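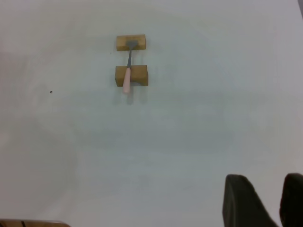
Umbridge Robotics Club — pictures from the bench

Hi everyone, and welcome to the gallery page I've been promising since November. It's really one picture and a lot of talking, for which you can blame me. I look after the arm group (the older kids and a couple of the keener parents) and we've spent the whole term on a single job: get the arm to pick up a small tool by its handle and put it down somewhere else without dropping it. Sounds easy! It took us 351 logged tries before I was happy to show it to anybody.

The picture at the top of the page comes from the wrist camera, so you're seeing what the arm sees. The little scraper with the pink handle is lying across two wooden blocks, with the fingers open and still well short of it.

I'll go through the bits people ask me about at pickup time.

The blocks

A thin tool lying flat on a table is a miserable thing for our gripper. The fingers want to come down either side of the handle, and if there's no room underneath, the tips hit the table first and the whole arm does an unhappy little shudder. Propping the tool up gives the fingers some air to work in. We tried foam (too squashy), a rolled-up tea towel (rolled away) and then offcuts from the wood bin, and the offcuts won by a mile. They're not a matched pair, the one under the handle is the chunkier of the two, and I've stopped fussing over it.

The pink handle

The kids' favourite, and mine too. It's an easy colour to find against a pale tabletop and the vision group are very fond of it. It's glossy, though, and shows a bit of a highlight down one side. Our colour finder used to lose part of the handle whenever the highlight got strong, so the grab point would wander off towards the end and the tool would tip. We turned off the desk lamp, left the ceiling lights on and widened the colour range a touch, and that cured most of it. The metal head is another story. Dull grey metal is hard going, and for now the program ignores it and works from the handle alone.

The fingers

Those are the two black shapes in the bottom right corner. We start every run with them open and off to one side, because a run that begins right on top of the tool doesn't teach us much. One of the younger members wanted to know why the second finger is mostly missing from the view. It's just how the camera sits, and moving it would mean doing the calibration all over again — no thank you!

The gap

My favourite part of the setup, and the bit I'd point to if you only had a minute. The shaft crosses open space between the blocks, so there are two honest places to grab: the shaft or the handle. Half the group argued for the shaft, which is nearer the middle of the tool. The other half wanted the handle, which is fatter and easier to see. We ran 80 of each and wrote the results on the whiteboard. The handle came out ahead, 57 good lifts, and there was a fair bit of cheering from that side of the room. The shaft team say they were robbed and would like a rematch with softer finger pads. They'll get one.

Shadows

You'll notice a soft grey one below the handle, a little to the right of its tip. Early on our program decided that the shadow was part of the tool, and it went for it with great confidence. Several times. If you're building something like this at home, check what your code thinks a shadow is before you check anything else (I lost two evenings to it).

What's next

We've entered the Bulton schools and clubs day in the small arm category, where the tool gets laid out at an angle you don't know beforehand. Ours is pretty well lined up with the camera at the moment, so there's work to do. The plan is to turn the blocks a bit further each session and see where it falls over. The team has named its program Stomatier, for reasons that made everyone laugh at the time and that I can no longer explain to my own family.

We're also hoping to put the $1,000 from the Pfeiffer community grant towards a second arm, so there's less queuing. If you've got hardwood offcuts lying about, small ones with square edges, please drop them in the tub by the door. Sessions start at 4:30 and go until somebody's ride honks from the parking lot.

More pictures once we've got the angled runs going. The shaft team has already asked to write the next lot of captions.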